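right, a thread about giving up fizzy drinks and energy drinks, which I said I'd never write because who wants to read one. well. kettle's on, let's go

1/
some background. I do early starts at the depot in Rakthorpe, alarm at twenty to five, and for years my breakfast was a can of something cold in the car park. then another at ten. then one on the drive home "to stay sharp". I never thought of it as a habit, it was just what was in the fridge by the till

2/
what changed was a boring thing. I was doing my budget in September and the bank app lumps all the petrol station bits together. I went through and added up only the drinks for the year so far. £2653?? no, sorry, that was the petrol AND the drinks AND the sausage rolls. but still!! I had to go and sit on the stairs

3/
so I made myself some rules. not "never again", I know what I'm like. one can a day, before noon, and I have to have drunk a pint of water first. the pint of water is horrible at five in the morning and I stand by it

4/
week one: headaches. proper behind-the-eyes ones, from mid afternoon until bed. I was so grumpy that I had a row with a self-checkout in Foltgate over a bag of satsumas (it was right, I hadn't put them on the scale)

5/
week two: started sleeping. I mean really sleeping, like a teenager. missed my stop on the bus two evenings running and had to walk back past the allotments, which was quite nice as it goes

6/
started reading the writing on things as well. I'd bought these for years and never once looked past the flavour. Peach Vibe, lovely, sounds like a holiday, got a palm tree on. and then across the middle in capitals it's on about your metabolism and burning body fat. mate I just wanted a peach drink

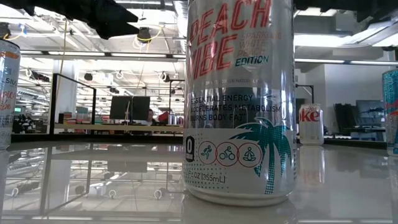
7/
things I tried instead, in no particular order:
– fizzy water with a squirt of lime. fine. a bit sad by the bottom of the glass
– decaf tea. I'm from a tea family and I'm told this doesn't count
– a hibiscus thing from Lahlou, the café by the market. bright pink, sharp, really good, £4 so it's a payday treat
– plain squash, extra strong, like when you're eight. the clear winner!!

8/
I also got a Jidia flask off my sister for my birthday and I've turned into a flask person. I have opinions on lids now. it's 35 minutes from my door to the depot and the tea is still too hot to drink when I get in, so I have it on the wall with the radio on before anyone needs me

9/
people keep asking if I've lost weight and no, not a pound, I replaced the cans with toast. I do feel less jangly though. my hands used to buzz by lunchtime and I thought that was just work

10/
the money's going in a jar. an actual jar, with coins and the odd tenner, because if it's in the app I spend it. got to 100 quid last week. when it hits 200 I'm booking a night by the sea, out of season, chips in the rain, can't wait

11/
I've slipped up plenty by the way. had three in one day when we were short staffed and then lay awake until two listening to the boiler. started again the next morning with the horrible pint of water

12/
anyway if you've got a good squash recommendation put it in the replies please. not orange, I've done orange to death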